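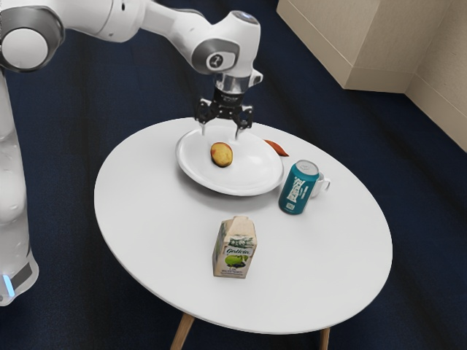
A plate and a round white table.

31/01/2024

Last day of the month, and the last day of eating at home. I had said I would do the whole of January without a takeaway, a café lunch or anything in a plastic tray, and I more or less have. The exception was the chips at Saltside, and I have already written about those.

Up at half six. Dark, raining, wind from the west. Porridge made with water as there was only enough milk for tea. I have got used to it with salt. I didn't like it at all in the first week and I wouldn't say I like it now, but I eat it without thinking and I am not hungry again until midday. Washed the pan straight away. If it stands for ten minutes it needs a soak and then it is there when I get home, and I have learned that a dirty pan in the sink at six o'clock is what sends me out for food.

Took the 19 into Flilton. It was late and the windows were steamed up all the way. Read some of the library book about salt pans and then lost my place when we went round the one-way system. Walked up from the bridge in the rain.

Lunch was the end of the lentil soup. It had thickened overnight and I had to let it down with water from the kettle at work. There was a queue for the microwave. Two of the others had sandwiches from the place on the corner, the hot ones with cheese, and I could smell them all afternoon. One of them asked if I was still doing it and I said until midnight. She said what happens at midnight. I said I hadn't planned anything.

Left at five and went round by Mahasneh for bread and onions. I have been going there most weeks this month and before Christmas I had only been in once, for batteries. The onions are in a sack by the door and you pick your own. The bread comes in at four, flat and still soft, and by half past five there is usually not much of it left. I got the last bag but one. Also bought a tin of chickpeas, a lemon and a bunch of coriander with the roots on, much bigger than the ones in the supermarket and cheaper. I never get through it all. I have tried it in a glass of water and I have tried it wrapped in damp kitchen paper in the fridge, and the kitchen paper is better. It gives me an extra three or four days.

Home by quarter past six. The hall light has gone again. Took my shoes off in the dark and stood on something, a bit of grit I think.

Supper was chickpeas with onion and lemon and the bread warmed on the gas. I cooked the onions for much longer than I used to. When I started I was giving them five minutes and wondering why everything tasted raw and sharp. Now I put them on low with a lid while I do other things, and tonight they had most of half an hour while I took the bin down and read the post. There was a letter from Dasell about the boiler service. They can come on a morning in the second week of February or not until the end of March. I will have to take the morning. I put the letter under the clock so I don't lose it like the last one.

Ate at the table. This was the other rule and it has been harder than the cooking. For years I have eaten on the settee with a bowl on my knee and the radio or the television on. The table had become the place where the post went, and the screwdriver, and the bag of things for the charity shop. I cleared it on New Year's Day and it has filled up again twice. The bag for the charity shop did finally go last week. I don't know that I enjoy sitting at it on my own. Some evenings I have finished in six or seven minutes and sat there looking at the fridge. But I notice what I am eating, and I stop when I have had enough, and I don't get sauce on the cushions.

Did the sums after I had washed up. I kept all the receipts in the biscuit tin and I went through them with the calculator on the phone. Food for the month came to £137, and that includes the big shop on the second when I bought oil, rice, flour and the spices all in one go. I looked up December in the bank account for comparison. £206, and that was without anything for Christmas Day itself, when I was fed. I had thought the gap would be bigger. Some of the December money was on nice things that I would buy again. A good deal of it was on things I can't remember eating.

Some notes for myself in case I do this again.

The freezer is too small for batch cooking as they show it in the magazines. Two tubs of soup and a loaf and it won't shut. Better to make enough for two days and eat the same thing twice.

Rice goes further than I thought. I was cooking nearly double what I needed and throwing it away.

I don't like swede. I bought two and gave them both a fair try, mashed and roasted, and I don't like it.

The small knife needed sharpening and I put up with it for most of the month. Did it on the bottom of a mug on Sunday and it made every job quicker.

Friday is the bad night. I was all right on the other evenings but on Fridays I came up from the bus past the chip shop and the curry house and every time I had to talk myself past them. The second Friday I had nothing ready at home and ended up with toast and a boiled egg at nine o'clock, in a bad mood. After that I made sure there was something already made in the fridge on a Thursday, even if it was only sauce.

The bread. I tried to make my own and got through almost 12 kilos of flour before I let it go. Two loaves were good. The rest were edible if toasted, apart from the one I forgot to salt. I think the kitchen is too cold for it. With the heating off in the day it can't be much warmer than the street, and the dough just sat there. I might try again in May. Until then there is the flat bread from Mahasneh, and it is better than anything I made.

The Saltside chips I don't regret. It was a long cold walk out along the wall and there was nothing else open, and I had left my sandwich on the side at home. I ate them in the shelter with my gloves on.

My weight is the same. I didn't do it for that but I did get on the scales this morning out of curiosity. Same as the start of the month to the pound. I am sleeping a bit better, though I have also been going to bed earlier, so I can't say which it is. My indigestion has gone. I had put it down to coffee and I have been drinking as much coffee as ever.

Rang home at eight. They asked what I was having to celebrate and I said chickpeas, and there was some laughing in the background. I am going over on Saturday and have been told there will be a pie. I have offered to bring a pudding. I can do a rice pudding now without it catching on the bottom, or I could do the lemon one again, but that needs a proper dish and mine has a crack in it.

I haven't decided about February. I don't want another month of rules. I will keep the soup for lunch, as it is no trouble, and I will try to keep the table clear. I would like to go out for a meal on Friday straight from work, somewhere with a menu, and eat something with a sauce I wouldn't know how to make.

The rain stopped at about nine. Put half the chickpeas in a tub for tomorrow and wrote milk on the back of my hand. Need to phone Dasell in my break and find out what time they call a morning. Light bulb for the hall as well, the bayonet sort.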